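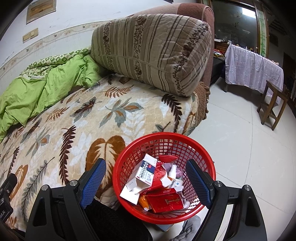
Small packaged items in a red mesh basket.

Karaki 200 Portable Fire Pump Kit

Product code: KP-2441
Made by Tukunstead, sold and serviced by Nalargate Rural Supply

The Karaki 200 is a petrol-driven pump kit for rural properties, small acreages and volunteer brigades. It draws from a dam, creek, tank or pool and will run one main line or two smaller lines through the supplied wye. One person can prime and start it, though we suggest two for carrying it over rough ground.

What comes in the kit

Pump and engine on a steel carry frame
Suction hose with foot valve and strainer
One length of lay-flat delivery hose
Wye with two shut-off levers
Adjustable nozzle, straight stream to fog
Spanner, spare spark plug and priming cup
Printed manual and start-up card

Extra delivery hose, a second nozzle and the Brokow sprinkler set are sold separately. The Brokow set clips to a gutter or fence rail and is the usual choice for people who want to wet down a roof and leave.

Specifications

Maximum flow: 238 litres per minute
Maximum head: 83 metres
Engine: four-stroke, recoil start
Fuel: regular unleaded, no mixing
Priming: manual, by cup
Colour: red or grey frame

Flow drops as you add hose or pump uphill. There is a chart on page six of the manual, and it's worth working out the figure for your own place before you order hose.

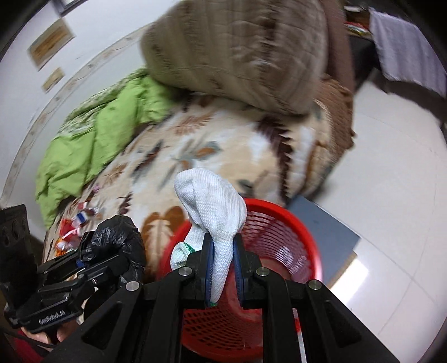 Storing and testing

Run the pump once a month through the fire season and every second month the rest of the year. Five minutes under load is enough. Drain the casing afterwards, particularly if you get frost. Old fuel is the main reason these engines won't start – empty the tank if it's going to sit, and put fresh fuel in before you need it.

Lay-flat hose should be dried in the shade before it's rolled. Check the washers at each coupling and replace any that have gone hard. Washers are a stock item at the counter.

Using it in a fire

A pump doesn't replace a plan to leave. Follow the directions of your local fire authority, and go when you are told to go. The pump needs a water supply that doesn't rely on mains power or town pressure, as both can fail early.

Never refuel with the engine hot. Keep the exhaust side clear of dry grass by clearing down to bare soil, or set the pump on a paver.

Servicing

Ruba Azar runs the workshop and handles all Karaki pumps, including the older models with the side-mounted fuel tap. August is the best month to book, before the spring rush. Bring the suction hose in with the pump so it can be vacuum tested.

Ordering

Pumps are held at the Nalargate yard and can be picked up until 4:30 pm. Freight is quoted by postcode. For brigade and group orders, ask for Dalal Najjar and have your delivery address and preferred coupling type ready – we fit either thread at no charge, but it has to be done before the kit leaves the yard.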